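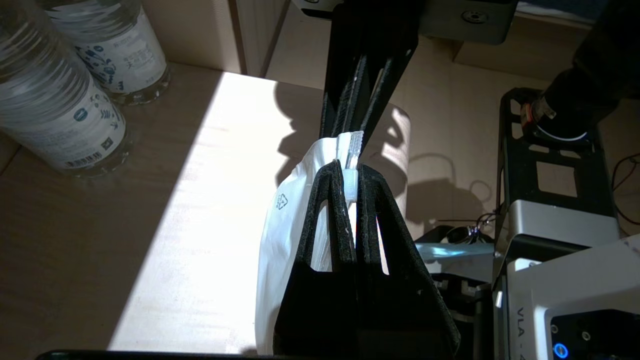
Ticket: Zipper bag closing, household chores set
Opened by: Jui-lin Mak
Assigned to: Mikkel Baldursdóttir
Status: Open

2 January 2018, Jui-lin Mak
Hello Mikkel. I write down the problem with the bags as you asked. The task is to close a plastic bag with a zipper strip on the table. In the last series we made 30 attempts and 16 bags were closed fully. The others were closed only at one end, or the strip slipped out of the fingers before the second arm came.

Already tried:
- More closing force. The bag slips less, but the two sides of the strip get pressed flat and do not meet.
- Slower approach. No difference.
- Other bags, from Frandsen. They have a thicker strip and are easier, but people at home will not buy a special bag for us.

Mikkel Baldursdóttir
Thank you, this is clear. Which time of day were the failures? I ask for the sun on the table. The film is translucent and the shadow of the arm moves over it.

Jui-lin Mak
Most of them before lunch, when the sun is strong. I repeated with the blind down and it was a little better, but I did not make enough attempts to be sure.

Viola Mancuso
May I add something from the customer side. Darkton asks if they can tell their clients that the arms "do kitchen work". Wiping and moving bottles, I would say yes. Bags, no. A person closes such a bag in two seconds without looking, and we need almost 90 when it goes well.

Mikkel Baldursdóttir
I agree with Viola. Please do not promise bags before August. For me the hard part is that the fingers do not feel if the strip has clicked.

Next steps:
1. Jui-lin: repeat with blind down, same bags, same force.
2. Mikkel: try a thin rubber layer on the finger plates.
3. Viola: answer to Darkton.

Jui-lin Mak
Point 1 is planned for Thursday. I leave the ticket open.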